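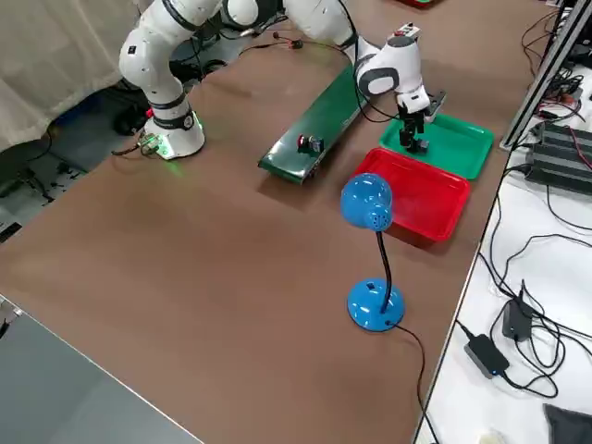 Melina Tsolakis asked after the last round whether the meteorite room could skip the November check, as no thin sections were being cut then. It could not. The nitrogen cabinets run all year, and two of the items below were found in a quiet month.

Stutberg Meteorite Store: Room and Cabinet Inspection
Date: 28 July 2026
Inspector: Saodah Ismail
Second reader: Lambros Karras

1. Nitrogen supply and oxygen alarm
Result: Pass
Alarm tested with the bump gas. Sounded inside and outside the door. The spare cylinder is chained but its tag is missing. L. Karras to replace.

2. Cabinet seals
Result: Pass with comment
Cabinets A to C hold pressure. Cabinet D drops slowly overnight. The lower gasket is flattened on the hinge side. Order from Plastent, same profile as before.

3. Cutting saw (Pavard)
Result: Fail
Guard does not close fully. Saw tagged out. Coolant is ethanol, so the spark check has to be repeated after the guard is fixed.
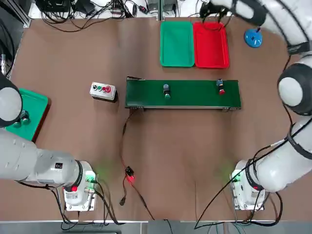
4. Solvent storage
Result: Pass
Ethanol and acetone in the yellow locker. One bottle had a faded label and was relabeled on the spot. Acid stays in the lower locker and was not moved.

5. Sample log against shelves
Result: Pass with comment
565 entries checked. Stefanou 59 is in the drawer marked for ordinary chondrites and should be with the carbonaceous pieces. The 1925 fall has two cards with different masses. Judite Bastos will weigh it again.

6. Exit and lighting
Result: Pass
Exit sign lit. Boxes in the corridor were cleared during the visit.

Open items: 1 (tag), 2 (gasket), 3 (guard), 5 (drawer and cards). Item 3 must be signed off by Chrysoula Stergiou before the saw is used.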